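Brumton Assembly Rooms
19 August 2022

1/ The Assembly Rooms will host an evening of Greek song and dance on the last Saturday of next month. Doors open at 7.30pm and the music begins at 8pm. Tickets are now on sale at the box office and through our website.

2/ The Michailidis Quartet will play two sets, with an interval between them. The first is given over to island songs. The second is for dancing, and the seats at the front of the hall will be cleared during the interval.

3/ Chrysanthi Kokkinos will sing with the quartet in both sets. Savvas Karras will teach the basic steps in the side room from 7.30pm. Dancers of any level may attend and there is no need to bring a partner.

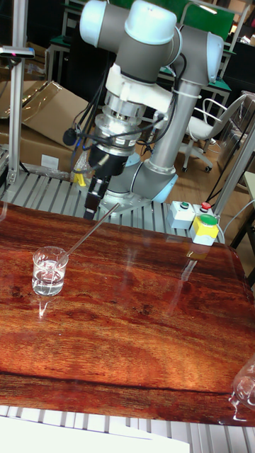
4/ Seated places in the hall are limited to 173. Standing tickets will be released once all seated places have been taken. Please state at the time of booking if you need step-free access or a space for a wheelchair, as these are held back until the week before the event.

5/ Admission is £5 with a seat and £3 standing. Children under 12 are admitted free with an adult. Tickets may be exchanged for another event up to the day before, but refunds are given only if the evening is cancelled.

6/ The bar will be open until 11pm and will take card payments only. Hot food will be served from the lower foyer until the end of the interval. Glasses may not be taken into the hall during the second set.

7/ The car park on the north side is closed for resurfacing. Visitors arriving by car are asked to use Stovow Road, where parking is free after 6pm. The late bus leaves from the stop opposite the main doors at 11.20pm.

8/ Members of the Flustar scheme may book two seats each ahead of general sale, using the code sent to them in August. Members who have not received a code should write to the box office with their membership number.

9/ A correction to our printed programme: the start time on page 5 is given as 9pm. It should read 8pm. Copies collected from today carry the right time.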